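Setting up the bin: filling and spacing
March
By Hilemari

Right, you've got the bin home and you've done the wipe-down in the last section, so now it's time to put things in it. I run mine as a pretend-fruit-and-bits bin for the Monday group, but the steps are the same whatever you fill yours with. If you bought the deep Arau bin your walls will be a bit steeper than the ones on the Bassey, and round things will roll further before they settle. I've used both and I still reach for the Arau (it's heavier, mind, so get someone on the other end).

1. Put the bin where it's going to live before you fill it. A full one is a pig to shift, and everything slides down to one end.

2. Check the floor of the bin with the flat of your hand. Scratches are fine. Anything that catches your skin wants a rub with fine sandpaper and another wipe.

3. Start with one big, floppy piece and lay it near the middle. I nearly always use artificial grapes! They stay where you drop them and the colour shows up beautifully on grey. Lay the bunch on a slant if you can, so there's a way in from more than one side.

4. Add something hard and ridged towards the front. A ribbed cup is ideal. Tip it over, don't stand it up, or it'll only get knocked flat the first time anyone reaches past it.

5. Tuck one small thing against a side wall. See-through pieces are good here but they're harder to spot than you'd think, so keep it to one until you know your bin.

Note: for a first fill I'd stop at 5 pieces, and 3 is plenty if you've got the smaller size. You can always pop more in later, and it's much nicer than fishing them all out again. 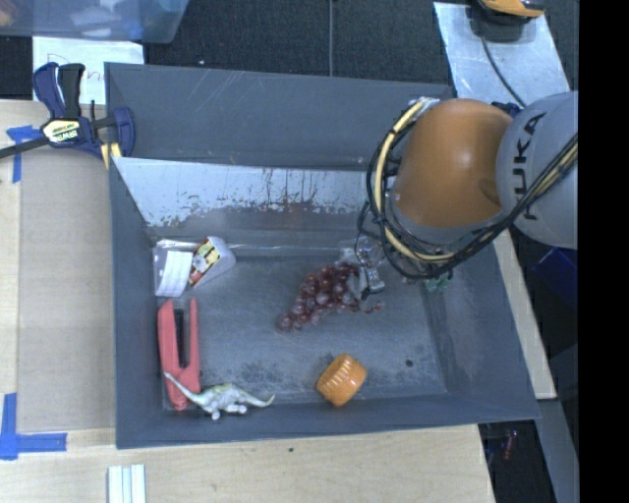
Grapes in the middle, ribbed orange cup-like piece towards the front, and a little green piece by the right-hand wall.

6. Step back and look straight down into it. You want bare floor between the pieces. If two are touching, move the lighter one.

7. Give the bin a gentle push from the side (gentle!) and see what moves. Anything that rolls into a corner wants turning round or swapping for something flatter. On my old Bassey it took me 2 goes to get the cup to stay put, and I ended up turning its rim the other way.

Caution: small pieces and loose grapes are a choking risk. Give the bunch a tug before each session, especially down at the thin stem end, and bin any grape that wobbles. Don't glue them back on, I've tried, and the glue goes brittle.

Caution: mind your knuckles on the walls when you reach right in. Sleeves up, rings off.

About worn patches: a bin that gets proper use will scuff, and the floor goes first. Pale lines where the floor meets the front are only wear, and smudges mostly lift with washing-up liquid and warm water. Chipped edges are another matter. Run a strip of Gornik tape over them, press it down well and leave it overnight before you fill the bin again. A 49 mm roll covers the edge on mine with a bit to fold over.

8. When you're happy, jot down what's in the bin and stick the list on the outside. It makes packing away so much quicker, and you'll know straight off if a piece has gone walkabout.

Emptying and storing are in the next section. Have a dry tea towel handy before you start on that one.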